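Push cart vs. carrying for a 631-yard par 5 course with a lot of hills?
Asked in Golf > Walking and Equipment

Thư Tô
I started walking my rounds this February after years of riding. My home course is Brukisgate, which is a hilly one, and the long par 5 on the back is 631 yards from the tees we play. I carried a stand bag all spring and my left shoulder started bothering me by the turn. A friend let me use his three-wheel push cart, a Sallberg, for one round. The shoulder was fine but my calves were done in by the climb to the tenth tee, and on the side slopes I kept having to hold the handle so it wouldn't turn downhill on me.

I'm a 17 handicap, in decent shape, and I walk 2 times a week. I don't want to spend more than 200 dollars. Would you keep carrying with a lighter bag, or get a push cart and live with the hills? Also, does anybody know if a used cart is a bad idea? There is one listed near me for 100 with the brake "a little soft."

atau_loops
I caddied for nine years and have walked a lot of hilly courses, so I'll give you what I'd tell a member.

Get the cart, but fix what's in the bag first. Most people who complain about their shoulder are carrying far too much. Take everything out and put it on the garage floor. You need six balls at most, a handful of tees, one glove on your hand and one spare, a towel, and a rain jacket if the forecast calls for it. If there is a club you haven't hit in the last five rounds, leave it home. When I carried for other people the first thing I did was ask if I could take the extra balls out of the side pocket, and they were usually glad I asked.

On the hills, push with your arms nearly straight and lean in a little. Don't pull it behind you going up. That twists your back and the shoulder you're trying to save. Going down, walk beside the cart with one hand on the handle and use the brake when you stop, every time, even if it looks flat. Around greens, park on the side toward the next tee before you putt.

For side slopes, check the front wheel. Most three-wheelers have a small knob or screw to adjust the tracking. If it pulls left on a flat parking lot it will pull a lot harder on a hill. Turn the knob a little, push it and let go, and repeat until it runs straight. Your friend's may just have been out of adjustment.
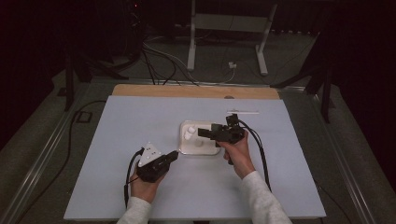
About the used one, I would not buy a cart with a soft brake for a course like yours. Sometimes it's only a stretched cable and you can take up the slack with a wrench. Sometimes the teeth on the wheel hub are worn and you need a new wheel. Ask the seller to set the brake on his driveway with a full bag on it, then give it a shove. If it creeps, pass.

If you end up carrying anyway, use both straps and set them so the bag rides across the small of your back. A lot of people leave them the way they came from the store.

birdiefree88
carry. carts are for people who are tired

M. Mitsotakis-Vlachou
I have the same shoulder problem and went to a cart two seasons ago. It took me four or five rounds before my legs got used to the pushing, so don't judge it on one. I still carry a small Sunday bag when I'm only playing nine in the evening. Check with your shop too, ours sells off last year's carts in the fall and I got mine well under your limit.

Last edited 13 October 2022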